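Keeping the Gripper Alive: Setup and Maintenance of a Hand-Held Two-Finger Gripper

Project report, Automation Workshop II
Stojan Perić and Ankica Hodžić

1. What we were given

The gripper came to us in a cardboard box with one finger attached and the other one in a sandwich bag. The previous group had named it Cestance, written that on the box in marker, and left us a handover document of one page, half of which was a parking map. Our assignment was to get the tool back into working order, write down how it is set up, and keep it running until the end of the course without buying a new one.

Cestance is a hand-held tool. You squeeze a trigger, a linkage pulls two arms together, and the fingers at the ends of the arms close on whatever you are trying to pick up. A camera looks down over the fingers. There is no motor to tune, which made us think the project would be easy. We wrote "low mechanical risk" in the proposal in November and have been asked about it since.

2. State of the tool on arrival

The loose finger had lost both of its screws. We found one in the bottom of the box and matched it from the drawer in the lab. The pivots were dry and gritty, the trigger returned when it felt like it, and the fingers, once both were on, did not meet. The left one arrived first and 4 mm too high, so closing on anything thin tipped it over instead of holding it.

The camera mount was tight, but it had been tightened while pointing slightly to the left. Every recording the last group made must lean the same way. We did not check, as the folder they are in is called "final_old" and there are several of those.

3. Setup procedure

We ended up with a fixed order of work, mostly by doing it in the wrong order first.

Start with the arms. Take the return spring off, work each arm by hand through its full travel, and feel for grit. Clean the pivots with a dry brush, then a cloth. We used a light oil sold as Suverico, one drop per pivot. Stojan used more than one drop the first time, and the tool left little signatures on everything it touched until Monday.

Next come the fingers. Put both screws in loosely, close the gripper on a steel ruler, and press the fingers flat against it from the outside. Tighten while the ruler is still clamped. If you tighten one screw fully before starting the other, the finger turns a little and you get to do it again. Over 20 closings later we trusted this method enough to write it down.

The camera goes last. Both fingertips should show in the picture at the same height when the gripper is open. Lock the mount, squeeze the trigger a few times, and look again, because the mount likes to settle.

4. Wear

The fingers suffer the most. Their edges get scuffed from bumping into containers and tables, and a scuffed edge catches on thin plastic. We first tried sanding one smooth with fine paper. It looked great and changed the gap, so we had to go back to the ruler. Light scuffing is now left alone. A finger gets replaced if you can feel a step on the flat inner face with a fingernail.

The eyelets on the arms were a surprise. We assumed they were decoration until one of them started to creep out of its seat and the arm picked up a rattle. Ankica pressed it back with a bench vise and two scraps of wood. It has stayed put, and checking the eyelets is now on the list.

Screws work loose faster than we expected. Thread locker would help, but the fingers have to come off for cleaning, and Ankica stripped one head finding out how strong ours was. The bottle has been returned to the shelf with a note on it.

5. Checking the setup on a real object

A ruler is a very polite test object. For something less cooperative we used coffee capsules in a clear box, which are smooth, tapered, and lie at whatever angle they please. The box walls are also good at showing a bad alignment: a finger sitting too low will find the wall before it finds anything else.
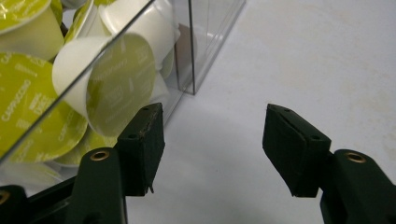
Figure 1. Gripper open beside the capsule box, left finger close to the front wall. Note the scuffed edge on that finger and the screw holes on top of both.

We ran 20 picks after the full setup and logged each one on paper. Most of the failures came from reaching in at a bad angle, and we count those as operator error, with each of us naming the other as operator. Two were real: the capsule slid out along its taper while the gripper was fully closed. Softer pads would probably fix this. We did not have time to try any.

6. Maintenance list

Before each session: check finger screws, check eyelets, squeeze the trigger ten times and listen.
Weekly: ruler test, brush pivots, confirm camera lock.
Monthly: spring off, clean and oil, one drop.

7. Handover

The tool, the spare screws, the steel ruler, and this report are in the box in the lab cabinet. The stripped screw is taped inside the lid. We kept the parking map, and have corrected it, as the back entrance is now closed after 4 p.m.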